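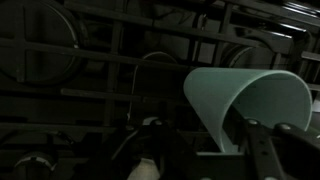 Flulbridge Shared Kitchen – Progress Report to the Nirach Fund

3 min read

Dear Ms. Owen,

I am writing to report on the second part of our grant, from December until now. The subject is the washing-up corner, which was the weakest point in your visit notes. I try to be exact about what is finished and what is still open.

From the grant of 3178 we have paid for the new racks, the shelf above the sink and one half of the plumbing work. There remains 400, which we keep for the drain. The receipts are in the folder that Tanvir Herath sent to your office.

The racks

Before, the plates were piled flat on a towel beside the sink. The bottom ones stayed wet and the pile was too high for some of our cooks. Now we use black racks with thick bars, and the plates stand upright between them. The large plates go in at one end and the others follow, with a free space between each two. I asked the evening group to leave these spaces even when they are in a hurry. They mostly do it.

Jamila Weerasinghe first ordered a lighter rack from Ekanayake, and we sent it back because the large plates leaned over and touched each other. The heavier type holds them better. It has one disadvantage: it is difficult to clean where the bars cross, and we have put this on the list for the monthly cleaning.

The light

This is the point where we are behind the plan. The corner is still very dark. In the evening a person can see the rims of the plates and not much of their faces, and black racks do not help with this. Shafiq Mondal told me that he sometimes takes a plate out again and carries it to the window to check it for food. The electrician from Closport came once and measured, but he has not sent the final price. I have written to him again. If the price is higher than the first estimate, I will ask for your approval before we agree to anything.

How the corner is used

We have 14 cooks who use the kitchen in a normal week, and 20 when the soup evening takes place. Everyone washes their own dishes and puts them in the rack. The next group should find the rack empty, but this rule is not followed well. On some mornings the rack is full, and the first person must spend time putting away the plates of other people. Tharindu Bandara suggested a fixed turn for emptying it – we will try this until the end of the grant period and I will tell you the result.

Changes to the plan

We did not buy the second set of bowls. The cooks preferred to repair the shelf first, and you agreed to this by telephone. I mention it again so that it is also in writing.

Still to do

Drain under the sink: waiting for the plumber to give a day.
Lamp: waiting for the price.
Sign with the washing-up rules: the text is ready, the printing is not.

Please tell me if you need the figures in another form.

With kind regards,
Tanvir Herath and the kitchen group
10th March

2 comments · 5 shares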